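Thread time! I've been promising this one for ages, so settle in: brushless motors, and why I think everybody who likes fixing things should take one to pieces at least once.

8 Jan 2021

1/ I got into these through an old drone that a cousin sat on. Three motors fine, one making a noise like a coffee grinder. I opened it up expecting a mess and found two parts. TWO! I was hooked on the spot.

2/ Okay, so the basic idea. One half stays put and has all the wire on it (stator). The other half goes around and carries the magnets (rotor). No brushes rubbing on anything, so no black dust all over your fingers like you get with the old kind.

3/ Getting them apart is the fun bit. On most of the ones I see there's a tiny clip or a screw on the shaft. Take it off, put it in a dish RIGHT AWAY, and pull straight. The magnets fight you and then all at once they don't. Mind your knuckles.

4/ Dish tip: use one with a lid. I have lost more clips than I'd like to say. The Urico kits come with spares, bless them, and I've used every one.

5/ Now look at those windings. I could stare at copper like that all day.
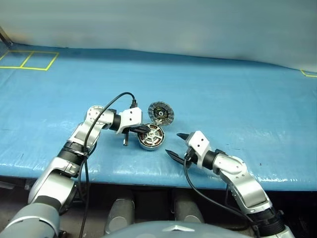
Hodgate Repair Club | Motors & Small Drives Group

6/ See how the wire goes around each dark tooth, all the way round the ring? Those teeth are thin sheets of steel stacked up like a deck of cards. The first time I found that out I went and told everyone in the house. Mixed reviews.

7/ The flat round part next to it is the rotor. Almost the same size across as the stator, and the two of them side by side like that make it so much easier to explain how a motor works. I've tried it with drawings and people's eyes glaze over. Put the two parts on the table and they get it in a minute.

8/ Also, please put a plastic sheet down! Light blue is my favorite by a mile. A dropped screw shows up on it, and metal crumbs wipe right off. I used to work on a brown towel and I don't know what I was thinking.

9/ Things I check once it's open: any dark or burnt-looking wire, any chips in the magnets, grit in the gap, and whether the bearing feels smooth when I turn it with a finger. Nine times out of ten it's the bearing. A new one costs less than lunch.

10/ Do NOT poke at the windings with a screwdriver. The coating on that wire is super thin, and one scratch can short the whole thing. Ask me about the Driretti fan motor. (Don't ask me about the Driretti fan motor.)

11/ For cleaning, a soft dry brush and some patience. For the magnets I press a blob of sticky putty on and peel it off, and all the little metal hairs come away with it. So satisfying!!

12/ Someone asked how many of these we've got waiting. I counted on Tuesday for the parts list: 27 motors in the drawer, and a box of 375 bearings from the Chávez clear-out that should see us through until I'm old.

13/ Next up is putting one back together, which is the same thing in reverse except the rotor jumps out of your hand and snaps on crooked. I'll do that thread in February once I've got the big one finished.

14/ If you've got a dead drone, a dead fan or a dead anything that used to spin, bring it along. Screws in a bag, please, with a label on the bag!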